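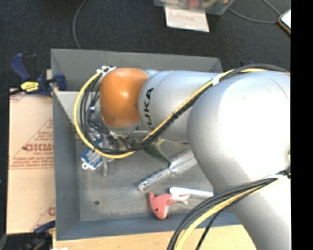

# About Wusia

Wusia sorts, checks and repacks small household goods for shops and online sellers. We work from one building in Bromcombe and handle mixed lots: store returns, closed-out stock, boxes that came off a truck with the wrong label. Most of what reaches us arrives in bins, with several kinds of goods together, and leaves in cartons with one kind in each.

Obsa Wako and Hannelore Hauser started the company in February, in a rented unit with two benches and a tape gun. Obsa had run a returns desk for a mail-order store. Hannelore came from purchasing and knew what the stores wanted back and what they would sooner write off. The first customer was Hladun, a housewares seller that is still with us. Sollum, which sells stationery and craft supplies, came next.

## What we do

**Sorting.** Mixed goods are separated by product and by condition. We use four grades: new, opened, worn packaging, and scrap. A customer can ask for fewer grades, and several do.

**Checking.** We look for missing parts, broken seals and the wrong item in the right box. Testing of electrical goods is not part of our service. If a lot contains them, we set them aside and send them back with the rest.

**Repacking.** Goods go into plain cartons or into cartons the customer supplies. We can add inserts, price stickers and barcode labels. Gift wrapping is available for Sollum orders only.

**Storage.** We have 926 shelf positions. Short-term storage is included for the first two weeks after a lot is finished. After that it is charged by the shelf.

## How a lot moves through the building

Each lot gets a number at the door and keeps it until it leaves. The bin is weighed and put in line. Small lots are usually worked in one go. Larger ones are split across several bins, and each bin carries the same lot number with a letter after it.

Items we can't identify go on a shelf by the office. We send the customer a list and wait for an answer before doing anything with them. If we hear nothing for 55 days, they are returned at the customer's cost.

When the work is done, you get a sheet showing what came in, what grade each item was given, and which carton it is in. Hannelore checks the sheets herself before they go out.

## Sizes and limits

The smallest lot we take is 400 items. We make exceptions for current customers who are sending something in as a trial. We don't accept food, liquids, batteries shipped on their own, or anything too big for one person to lift safely. Glass is fine if it is wrapped when it gets here.

## Visiting and deliveries

Deliveries come to the rear door. Please put your company name on the outside of every bin or pallet, even if the paperwork is inside. Visitors should use the front entrance and sign in at the office. Closed shoes are required past the office.

For a quote, send us a short description of the goods, how many items there are, and how they are packed now. Obsa answers quote requests, normally within two working days.

*Page updated 21 September 2022*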